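Pallar Allotments list
Posted Nov 14, 2019 by the plot 24 holder

> Is it too late to put my garlic in? The ground is like pudding.

Dear all, it really isn't, and please don't lose heart! Mine went in last week, between showers, with a good scoop of grit under each row. 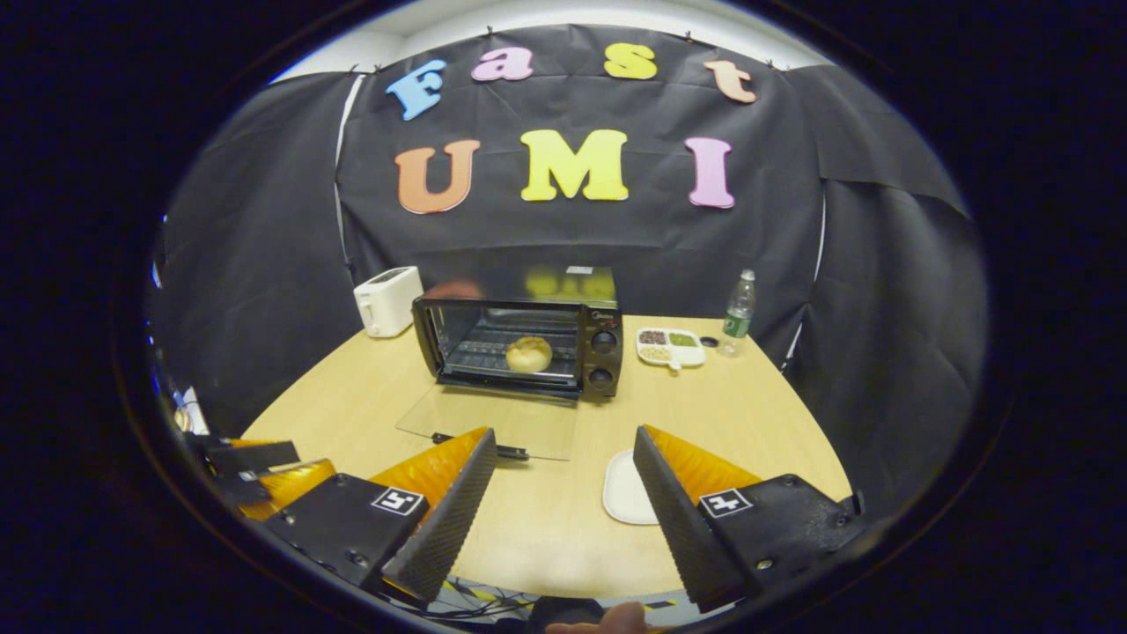

How deep should the cloves go?

Push them in until the tips are 2 inches under, then leave them be until June.

Warmest wishes to everyone, muddy boots and all.

Recent messages
Leeks with rust
Berisha Lane gate code
Spare fleece

Contact the list | Back to top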